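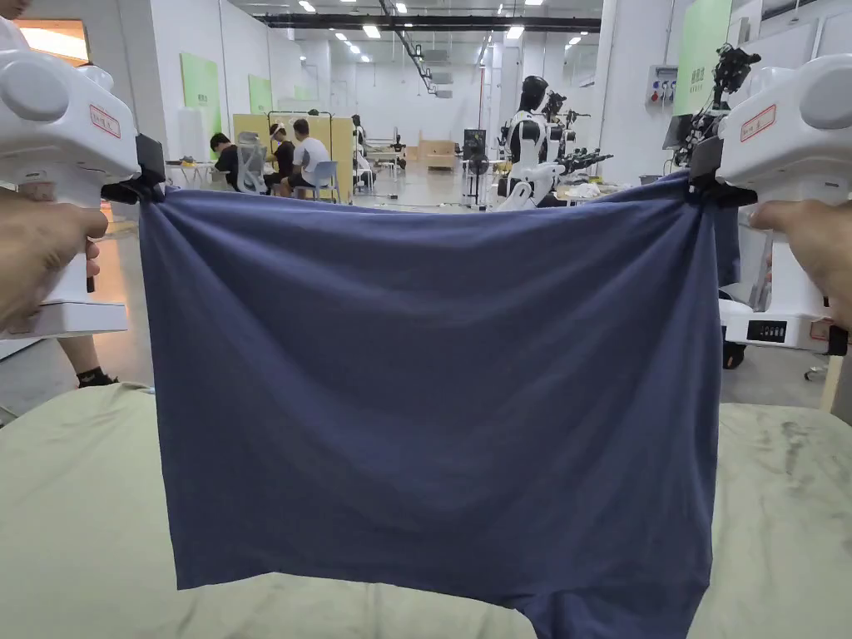 Cadumano is an open-source program for cleaning and labelling recordings of cloth handling, used mostly to train robots to fold things. It was written by Ntombi Botha and Dezső Hegyi and first released on 23 August 2019 under the name Matlala, which lasted until March, when the two authors found they both disliked it.

The software reads the position and opening of each gripper, lines the two streams up in time and cuts the result into short steps such as pinch, lift and spread. Cloth is a poor subject for this sort of tidiness. A rigid box can be described by its position and angle – a T-shirt has opinions. Early versions tried to track the whole garment as a mesh of 479 points, and spent much of their time insisting that a sleeve was a collar. 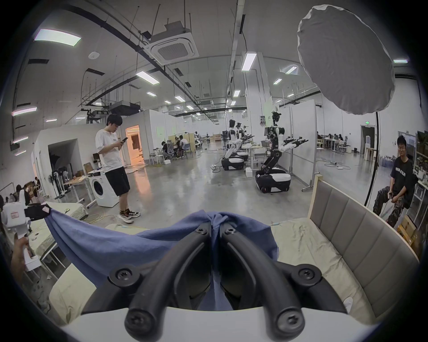

Version 14 dropped the mesh and tracked only the corners and the edges between them. Wian Nkosi's planner, Ellomo, takes these corners and proposes the next place to grasp, with up to 40 proposals held at once. Most are sensible. The manual advises users to read the rest anyway.

Criticism has centred on the timing tool, which treats any long pause as the end of a fold, and on the settings file, whose 66 options include two called "smooth" that do different things. Bríd Cullinane's replacement, Tokness, has one. 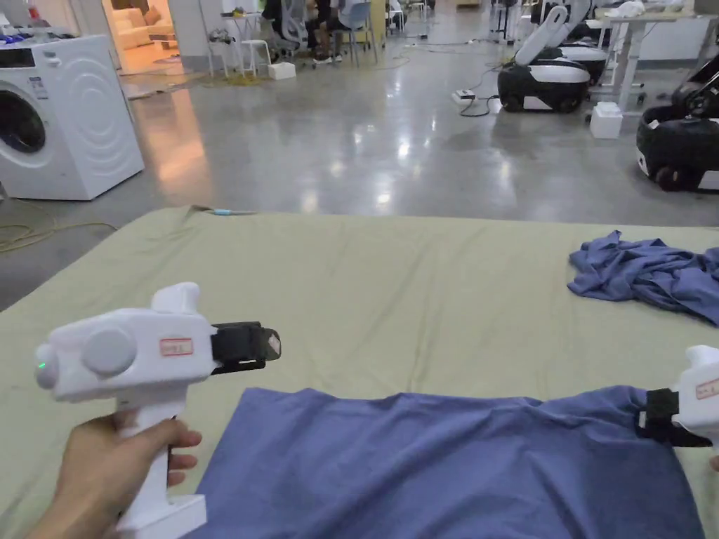
Two hand-held grippers with a blue cloth, one jaw closed on a corner.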